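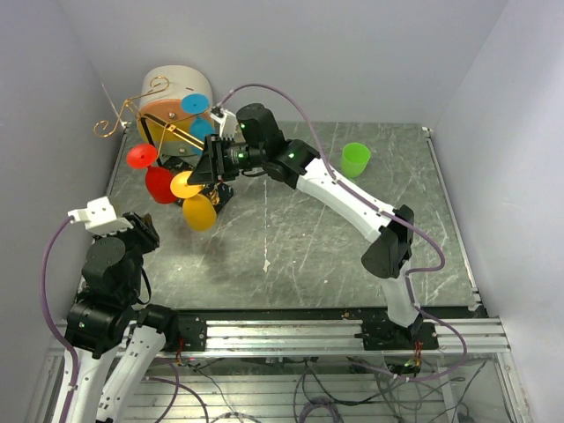
Marbled top, colorful toy over on the left. Bench 6, stemware day.

Home Notebook Parts Loans Contact

Filed under: Bench notes / Tableware

4 March 2019

OK, writing this up before I forget which goblet went where. Short version for anyone skimming: the gold rack is better than I gave it credit for, the plastic goblets are fine once you know about the bowls, and we need to agree on what stays on the table and what goes back on the shelf, please, I keep finding toys in the stemware bin.

The rack first. It's the one Urmila got from Koskela, the decorative one with all the curls. I complained about it when it came out of the box (sorry Urmila) and I take most of that back. My worry was that all that scrollwork was going to be in the way, and some of it is, but the arms that do the holding are dead simple. You bring the goblet in upside down, stem between the wires, let the foot settle on top, and let go. It weighs 478 g on the kitchen scale with nothing on it, which felt light to me for something that tall, and I was sure it would tip with everything hung on one side. I hung two on the left and none on the right and gave the table a good thump with my fist. It wobbled a lot and stayed up! I did it again with Kwok-wai watching so that there's a witness.

It'll take 6 if you fill all three tiers. I only have 4 goblets that aren't cracked, and for most of today I ran with two, the red and the blue, on the middle tier. I left the top tier empty on purpose. When there's anything up there I can't get my knuckles past it to reach the middle, and I end up going in from the side and catching a curl. Hoi-yan has smaller hands and says she doesn't see the problem. Fine!

Order that works for me:

- Turn the rack so the flat base is long side toward you. If it's at an angle you'll aim for the wrong arm, I did it over and over.
- Hang the left one first if you're right-handed.
- Hold by the bowl, low down, and look at the foot the whole time. The foot is what has to clear the wire.
- Slide in until the stem stops, then lower. Don't drop it, it bounces.
- Second goblet on the other side, same thing.
- Only then touch the top tier.

I tried the other way too (right one first, then left) and I kept knocking the first one with my wrist. Maybe that's just me. Shuk-fan is left-handed, so I'd love it if you could have a go at this and write down what happens, there's a blank page after mine.
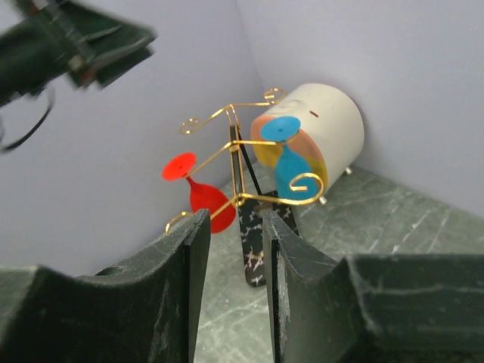

The feet measure 56 mm across with the calipers, red and blue both, so they came off the same mold or near enough. What surprised me is how much the bowls matter. With the foot up top I figured the bowl would just hang there and mind its own business, but it swings a bit after you let go, and if it's swinging when you bring in the next one you get that awful plastic clack. Wait for it to stop. I counted to three in my head and that was plenty.

Also the big spiral on the lowest tier. It's pretty, I'll give it that, and it sits right where you'd want to bring the blue one down. I went over it every time and never through it. Ho-yin's idea was to bend it back a little with the soft-jaw pliers and I said absolutely not, it's on loan until July and the gold finish will crack. Does anyone know if Koskela sells a plainer version? I had a look in the paper catalog and gave up at the lamps.

Oh, and cleaning. Somebody left a sticker on the underside of one of the spare goblets and I got it off with Drirko and a cotton rag. Worked great on the sticker, but it left a cloudy patch on the plastic, so don't use it anywhere you can see. Warm water and dish soap for everything else. The rack just wants a dry cloth. Get into the curls with a cotton swab, dust loves it in there.

Then I changed things around a bit, mostly to find out how much room the rack really needs at the back. My rule of thumb so far is one hand's width in front of it, flat hand, thumb tucked in. Less than that and you're reaching over one thing to put down another, and the curl at the end will have your sleeve. The big cylinder with the orange-yellow band can stay at the back with the rack in front of it, I'm happy with that pairing. It's easy to spot and it gives you something to line up against when you're putting the rack back after wiping the table. The cup I'm less sure about. A cup on its side is a different job from a goblet by its stem, you need to come at it from above and there's no foot to look at, and if you come in too shallow it just rolls away from you. I chased one clear across the table this morning with Hoi-yan laughing at me.

One more on the tabletop: I like the marbled pattern but it makes small pale things hard to find. I lost a white washer on it for ages. It was right by my elbow. If you're doing anything with little bits, put a tea towel down first, the plain navy one, in the drawer under the kettle.
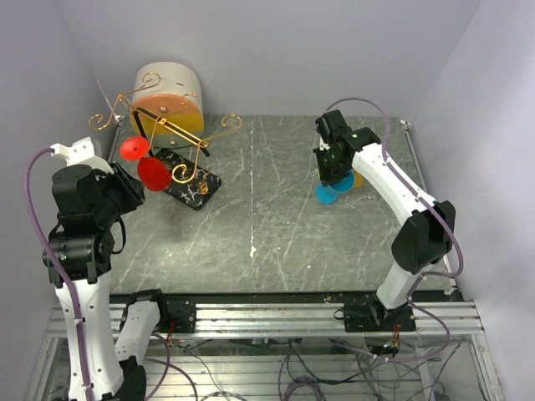 Still to do

Shuk-fan: left-handed run, same order and then mirrored. Use the red and blue ones so we can compare.

Kwok-wai: ask Plastirero if they'll sell us single goblets. I only want a couple of replacements for the cracked ones and their order form starts at a full case. If it's a full case or nothing then let's talk, we could split it with the Grellbridge people, they break more of these than we do.

Ho-yin: no pliers. But if you want to make a cardboard mock-up of the rack with the spiral left off, I'd really like to try that! Same height, same tiers, don't worry about making it gold.

Me: try all three tiers once we have enough goblets, bottom up, and see if the lowest tier is usable at all with the curls where they are. My guess is yes on the right and a struggle on the left. Also find a lid for the stemware bin.

Toys go in the blue crate under the window. Urmila has relabeled it in very large letters and I don't think it can get any clearer.

This site uses cookies to remember your page settings. By continuing to browse you accept our use of cookies. OK Read more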